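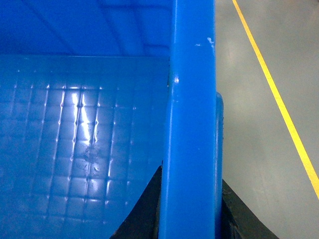 Where does dirt collect in a reusable plastic tote?

Mostly on the inside floor, in the small cells of the molded grid, and after that in the corners where the floor meets the walls. Rims and outer ribs get dirty too but wipe off faster.

4. Wear, dirt and handling of the totes

4.1 What we looked at

The Skanavex site at Urlow runs a pool of 1,000 totes. Blue, all of them, though bought in several lots over the years, so the pool is a mix of ribbed crates and plainer, smoother tubs. Staff call everything a bin. We tried to hold the line on words (crate = ribbed outside, tub = smooth outside, tote = either) and gave up in the interviews, where we just wrote down what people said.

Thirty totes were drawn for close inspection. Drawn from the return stack on a Sunday, when the line is quiet and nobody needs the floor space. Each one was looked over inside and out by two of us (Nel and Suvarna), separately, then compared. Disagreements went to Vanhove. There weren't many, and nearly all of them were over whether a pale mark on a rim was a scratch or just something stuck on. Thumbnail test settled it. If it comes off, dirt. If it stays, wear.

Inspection order was fixed: rim, inner walls, floor, outer walls, base. We began with the floor at first and changed after the pilot. Handling the tote to see the floor put finger marks on the rim, and then you can't tell old from new.

Light matters more than we planned for. Glossy blue plastic under ceiling lamps throws a white streak across whatever you want to see, and gray dust inside the streak just vanishes. Tilting the tote helps. Verhoeven ended up draping a bedsheet between two shelving uprights to soften the light, and scoring got noticably easier after that. We would do this from the start next time.

4.2 Floors

Grid floors hold fine dust. The raised ridges are low but they are enough, a dry cloth rides over the top of them and leaves the cells as they were. A brush gets in. A brush with water gets in better and then leaves a puddle in every cell, which dries to a ring if the tote isn't stood on its side. So the brush people and the cloth people at Urlow are both sort of right, and both complained about the other.

Flat floors wipe clean in one go. They scratch, though, and the scratches go dull and gray and get scored as dirt by anyone in a hurry. We did that ourselves in the pilot. Two of the pilot sheets were thrown out for that reason.

Thirteen of the inspected totes were scored as needing a wash. All thirteen had grid floors. We don't want to lean on this too hard, the grid totes are also the older ones and go to the dustier end of the building (paper goods, returns, the carton cutting bench). Age and floor type can't be pulled apart with what we have.

What was in the cells: carton dust, mainly. Label backing. Bits of tape. Some grit by the look of it off shoes, which is odd for the inside of a tote until you see how they get nested on the floor during the afternoon rush, base of one straight into the next. Whatever is on the base goes down into the tote below.

4.3 Ribs, lips and the base

Ribs are there for stiffness. A thin wall with ribs carries a full load of catalogs where a plain wall of the same weight would bow. The cost is ledges. Every place a rib runs into the lip makes a small pocket, and in a stacked column the pockets face out into the aisle and fill up with whatever is in the air. They look bad. They do no harm to the goods.

The lip at the top is what hands go to. Also what conveyor guides rub on, and what takes the knock when a tote is set down crooked on its neighbor. On the ribbed crates the lip stands out far enough to shield the panels below, and those panels were mostly in fine condition even on old crates. Base edges less so. Koster, who did the conveyor walk, noted that small openings low on a wall or base are the first thing to clog and the last thing anyone looks at, you have to get your head down near roller height to see them. He suggests a once-a-month pass with a pipe cleaner. The site hasn't adopted it yet.
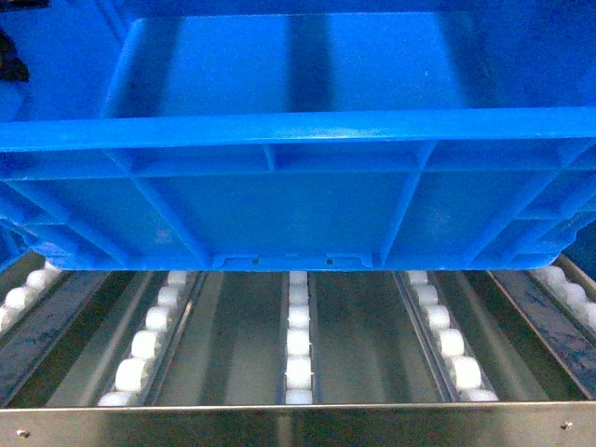
4.4 Rims and handles

Rim wear is mostly small stuff. Pale scuffs, a fleck here and there, short scratches running along the length of the rim. We scored it on a four-step scale (none, light, clear, sharp), where "sharp" means a burr you can feel with a bare finger. Sharp is the only one that takes a tote out of use, and it should do so on the spot. Site rule was vaguer than that: "damaged bins to the side." To which side, and who empties it, was not written down anywhere. By October the side pile had been absorbed back into the pool at least once.

Rounded rims came out better than thin square ones. Softer on the hands, and the wear spreads along the curve where a square edge takes it all at the corner. They also shed dust. Downside is the grip. Rounded and glossy is slippery with gloves on, and pickers told us they hook their fingers under the lip instead of using the handle at all. On some of the tubs the handle is just a molded projection on the side, fine for a pull, less good for a lift. Several pickers hadn't registered it as a handle.

Specks were a nuisance for scoring. White specks especially. A chip, a crumb of label paper and a bit of glare look the same at arm's length. Thumbnail again.
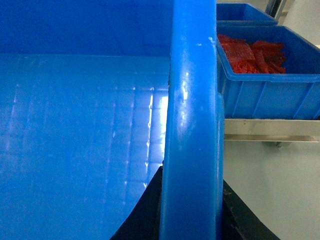 Scoring got quicker with practice, and by the end a rim took less time than writing the score down. Agreement between the two raters was good on "none" and "sharp" and poor in the middle. We merged the middle steps for the analysis. Anyone reusing the sheet could start with three steps and lose nothing.

Mixed stacks are where rims really suffer. A ribbed crate will sit on a tub, just about, with one edge inside the rim and one on top of it. It holds. It also rocks, and every rock is a small bite out of the rim underneath. The stacks at the dock door were mixed nearly every time we walked past, in spite of a sign. The sign shows two shapes in outline that look pretty much alike. Our suggestion was to drop the sign and give the tubs their own floor space, marked out in tape, away from the crates. Kuipers, who supply the newer lot, offer the same tub in a different color, and that would do more than any sign. But it would mean replacing part of the pool, and the budget for the year was gone.

4.5 Washing

The Fosedero washer at Urlow is a pass-through tunnel, totes go in upside down. Good on walls, good on outer ribs. Weak on grid floors, the jets come up from below at one angle and the ridges shade half of each cell. Turning the tote end for end and running it again fixes most of it, at double the time and water. For a tote carrying shrink-wrapped stock that is a waste. For loose textiles it is worth it.

Drying is the real bottleneck. Totes come out of the tunnel and get nested right away to save space, still damp, and the damp stays in. We asked for them to be stood on end on a rack for the length of a coffee break. This worked for the days we were there. Verhoeven went back later and found the rack full of coats.

A quick sort before washing saves the most effort of anything we tried. Look in, tip out, decide. Flat-floor tubs with nothing visible in them skip the tunnel and get a cloth. Grid floors get a brush first. Sharp rims go out of the pool. The sorter needs decent light and a clear bit of floor, one tote at a time, seen from above and at a slant so that both the floor and the far wall are in view. A tote of the smooth type with a rounded rim is shown in Figure 4, from more or less that angle.

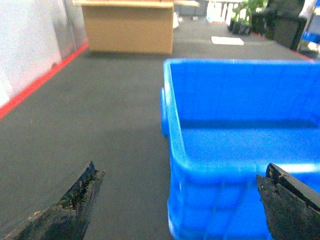
Figure 4. Open blue tub, smooth walls and rounded rim, with the molded handle on its outer side.

Two limits before moving on. First, the draw came from the return stack only, so totes that had gone astray in the building (under benches, used as footstools, holding someones boots) never had a chance of being picked. These may be the dirtiest of the lot, or the cleanest, we can't say. Second, the scoring was done by people who by then had strong views on grid floors. Raters were not blind to floor type and couldn't be. The sheets are in the appendix with all notes left in, including the rude ones. Section 5 takes up the handling times.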